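### 3.2 Where household paper goes to wait
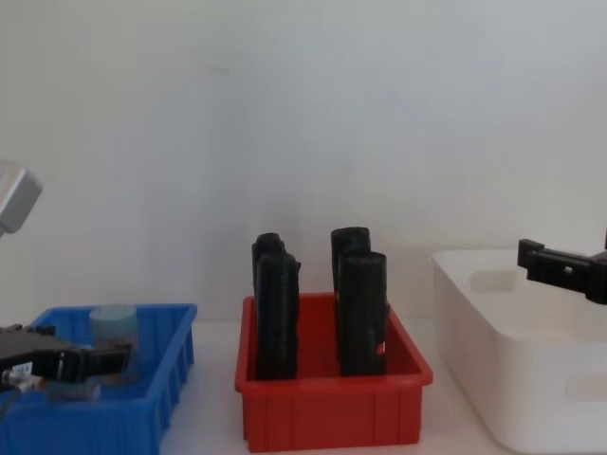 **Figure 3.** Containers on a tabletop.

Our informants in Toledo were asked to keep every piece of household mail for 72 days and to put it wherever they would have put it anyway. The instruction proved harder to follow than we had hoped, and two households bought shelving. Most did what Valdebenito's earlier informants had done and let the mail settle into stages, each with its own spot and its own excuse. Participants spoke of these stages in terms of containers, and color did much of the talking: with a set like the blue tray, red tray and larger white bin in Figure 3, one man told us, he would know at once where a gas bill belonged, and his wife told us he would be wrong. We coded such statements as *claimed order* and kept them apart from *practiced order*, meaning the place where Asfaw found the bill.

The two agreed less often than either of us would have liked. Of the 2,400 items logged, almost a third were last recorded somewhere the household had never mentioned in interviews, the top of the refrigerator being the clear favorite. Alarcón (in his Kanard study) treats such spots as failures of the system. We are inclined to think they were the system, and that the trays were there for company.

Age of the item mattered more than its content. Anything left alone for seven days was seldom opened afterward, although it was often moved — sometimes daily, and with every sign of purpose. Quintela calls this "tending," a kinder word than the one in our field notes. Coupons were the exception and are taken up in Section 3.4.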